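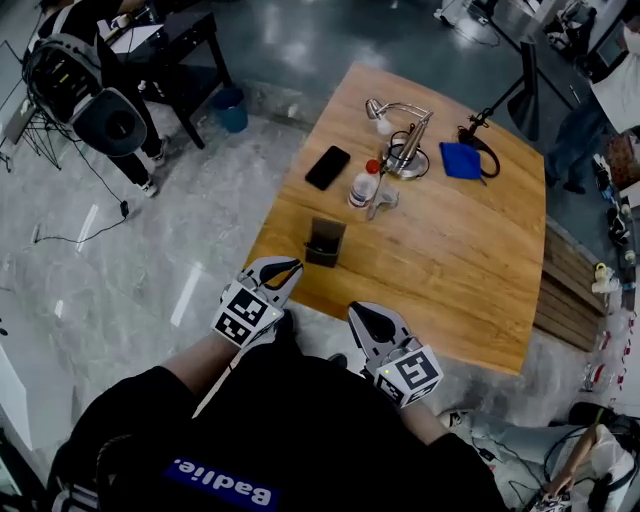 Perkwood workroom sets clear-down procedure for shared tables

IRATDEN, Fri 18 November. The Perkwood workroom has issued a written procedure for clearing its shared tables at the end of each session. It applies to all users of the ground floor and covers loose items, lamps, stands, cables and drinks. Lernora, the company that runs the building, posted the text at the entrance and sent it to everyone holding a current booking.

The procedure replaces a one-line notice asking users to leave tables as they found them. According to Lernora, the old notice did not say what a cleared table was, and the state of the tables varied from one session to the next. A log kept in May listed 274 items left behind on tables and benches in that month. Phones, chargers, folded cloths, small boxes and drinking cups made up most of the list. Items that were claimed the same day were not logged.

Under the new text, the last 10 minutes of every booking are set aside for clearing. Work on the table stops at that point. A group that needs longer has to book the next slot as well, and late clearing is charged at the normal hourly rate.

The order of work is fixed. Drinks come off first. Bottles are capped and taken away or placed in the recycling bin by the door, and cups are emptied at the sink. Cups may not be left on a table in any position, full or empty. The text names tipped cups as a separate point, with the instruction to check the wood under and around them and wipe it down if there is any liquid.

Phones and other personal items come next. The procedure asks users to look for dark objects in particular. A black phone lying face down on a table is easy to miss when the overhead lights are off, and phones made up a larger share of the May log than any other single item. Open boxes are to be checked inside before they are moved. A box with something still in it goes back to its owner or to the desk with its contents, and the desk staff will not sort it.

Lamps stay on the table. The metal desk lamps with a round base are to be switched off, unplugged and left standing, with the cable coiled around the base. The head is turned down over the base so that it does not project past the edge of the table. Cables are not to be wound around the curved arm. Lernora states that tight winding at the arm has damaged cables where they enter the base, and that lamps found in this condition will be taken out of use until they have been tested.

Stands are handled in the same way. A tripod-style stand may be left in a far corner of the tabletop between two sessions of the same booking, with its cable in a single loop, but not overnight. At the end of the day it goes back to the rack. Legs are to be lifted clear of the surface. Several of the tables have fine parallel scratches in the finish that match stands being dragged.

Cloths are to be folded and put on the lamp side of the table. Used cloths go in the bin marked for washing. The text does not limit the number of cloths per table, which had been raised by users who work with small parts and need a clean surface for them.

Cable runs across the floor have their own section. Any cable crossing the walkway between the benches has to be under a cable cover while the table is in use. When the session ends, covers are returned to the shelf and cables are coiled by hand, secured and placed in the crate under the correct label. Bags, coats and other loose things may stay on the floor beside a bench during a session, provided they do not narrow the walkway. Nothing may be stored on the slatted benches. Small items fall through the slats and are found only when the benches are moved.

The workroom has a floor area of 484 square meters and seven bookable tables. The tables have wood grain tops in a light orange-brown and slightly curved edges. They are wiped with a damp cloth and dried at once. Sprays, abrasive pads and tape with a strong adhesive are not permitted. Users who need to mark positions on a tabletop may use low-tack tape, to be removed within the same session. Residue is to be reported and will be removed by the desk.

A numbering scheme called Yuan comes into use together with the procedure. Each table has a code on the underside of the near edge, and the same code appears on its lamp, its crate and its section of the rack. Items found after a session are bagged and marked with the table code and the hour. The scheme was first used for the storage shelves in the basement and has been extended to the tables without changes to the label format. Lamps that had been moved between tables over time have been returned to their original positions where those could be established. Two lamps had no readable label and were assigned new codes.

Found items are kept at the desk for a month. Phones and keys are locked away, and the person collecting them has to describe the item and name the table and the session. Open drinks and used cups are thrown out the same day and are not logged. Boxes are kept closed if they have a lid and bagged if they do not.

Groups that leave a table uncleared will receive a written note with the table code and a list of what was found. A second note within the same booking period leads to a cleaning charge. Lernora has not published the amount and says it will appear in the next price list. There is no charge for damage reported before the end of the session, except where a lamp or stand was used outside the workroom.

Users had asked for shelves next to the tables so that bottles and phones could be kept off the work surface altogether. The request has been noted but is not part of the current text. A narrow side shelf would have to be fixed to the wall, and only the tables on the window side stand close enough to one. Hooks for bags have been ordered for the same side.

Printed copies of the procedure are available at the desk. Questions about individual tables should give the Yuan code, and bookings made before the text was posted remain valid with the new clearing time included.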